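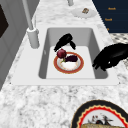 4. Fitting the Gevex under-sink filter

1. Shut off the cold supply under the basin. The box says "tool-free." Get a wrench anyway.

2. Hang the bracket and push the cartridge in until it clicks. Kivis, who sell it, claim 442 gallons per cartridge. I would not plan around that number.

NOTE: The indicator light is a timer. It knows nothing about your water.
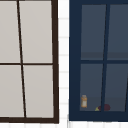 Orest Romaniuk wrote in to say his light came on after a month away, with the supply shut the whole time. The manufacturer's advice was to buy a new cartridge.

3. Open the supply slowly and run the cold tap for 2 minutes. Look at the joints again before bed. 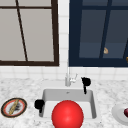
Fig. 4-2. Sink and faucet.

CAUTION: Do not connect to the hot line, whatever the leaflet says about "all-temperature" seals.

4. Write the fitting date on the cartridge — the sticker supplied falls off.
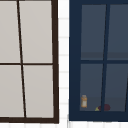
Use a paint marker and put the date on the side facing the cabinet door. Gloss plastic takes ordinary ink badly.

Comments (2)

Yevdokiia Chornovol
Mine dripped at step 3 until I redid the lower nut. So much for tool-free.

Taras Yurchenko
Paid 28 for the cartridge in June. Does it do anything for scale?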